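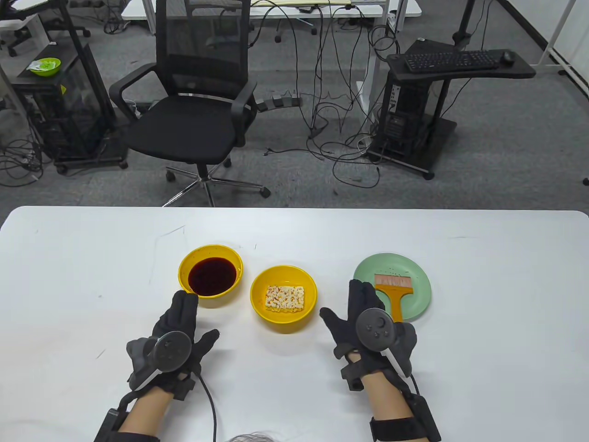

Philomena Bawa gets asked the same thing at every family dinner: when can she send one over to cook? She works on kitchen tasks at Fasterent, a small firm in Zurkow, and her answer has been the same for 3 years. "Parts of dinner, sometimes. Dinner, no."

Brushing marinade on food is one of the jobs she has spent the most time on. It sounds like nothing. "You dip, you let the extra run off, you brush, and you stop before the piece falls apart," she says. "A person does the last part by feel. Our system mostly does it by looking, and looking is late."

Her team teaches by demonstration. A person does the chore, the movement of the hands is recorded, and a model is trained on the result. For brushing they have 1137 recordings, which she calls a modest number. A good one takes about 40 seconds. Plenty get thrown out.

"People get sloppy after lunch," Bawa says. "They skip the corner of the piece, and then the robot learns to skip the corner."

I asked what works today. Wiping a flat counter, she said, and moving bowls from one place to another if they aren't too full. Folding towels is fair. Anything soft, oily or thin is still hard, and a brush loaded with sauce is all of those by the second dip.

The shop floor is further along. Bultow, where she worked before, packed boxed goods by machine for most of the day, with a person on hand for jams. "The boxes were all the same. My mother's kitchen has never had two bowls the same."

In February the team switched to a softer grip for tools with wide handles. She says drops are down, though she wouldn't give me a figure until the test has been run again.

Would she buy one for her own home? "For the counter, maybe. I'd still do the brushing."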